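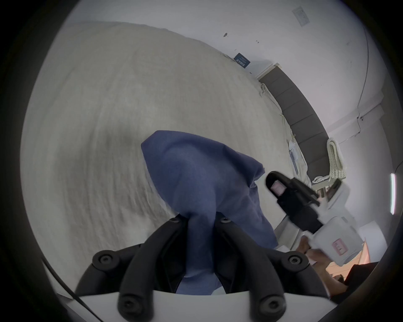
By Dana Fonseca

I keep a rag drawer, and I think every household should have one. It is the second drawer down, left of the sink, and it is so full that you have to press the contents flat with one hand while you push it shut with the other. I love that drawer. I would give up the microwave first.

When I moved into my apartment in Flastico I owned no rags at all. I owned paper towels, which I bought in packs of 8 and carried home under one arm, and I had a bag of worn-out T-shirts that I kept meaning to take somewhere. It took me two years to see that the bag was the answer to the paper towels. One evening in August I sat on the floor with good scissors and cut up the whole lot, and I have bought maybe one pack of paper towels since. (Bacon. I still want paper for bacon.)

Old cotton is wonderful stuff! A new dish towel pushes water around the counter for its first dozen washes, but a shirt that has been through the machine for nine years drinks it right up. Flannel sheets are best for dusting, bath towels for floors, and the tail of a dress shirt will clean a pair of glasses better than the little cloth they sell you for the job. Fleece is no good for anything wet – don't bother.

What bothers me is that we've come to think of a rag as a bit shameful, a thing for garages. The stores have noticed, too. Down at the Fonseca shopping center you can buy a bundle of "cleaning cloths" with a ribbon on it, all one shade of gray, and people who would never hang on to a torn pillowcase pay real money for it. I don't blame them. The bundle looks tidy and mine looks like a yard sale. But the pillowcase was already in the house, and it was going in the trash.

I know the case against. Rags have to be washed, and washing uses water and power. True, though mine go in with the towels, and I have never run a load just for them. Some people say they smell. They do if you leave them in a wet heap, so hang them over the edge of the bucket. And if you've used one with linseed oil or wood stain, please lay it flat outdoors to dry, away from the house, because a balled-up oily rag can catch fire all by itself.

Mostly I like the company of them. There is a strip of the curtains from my first place on Flileck Street, and a square of the striped pajamas I wore through one very long flu. I wipe down the stove with a concert I went to at nineteen. The lettering is nearly gone now, and it gets softer every month – I'll be sorry when it finally goes to holes.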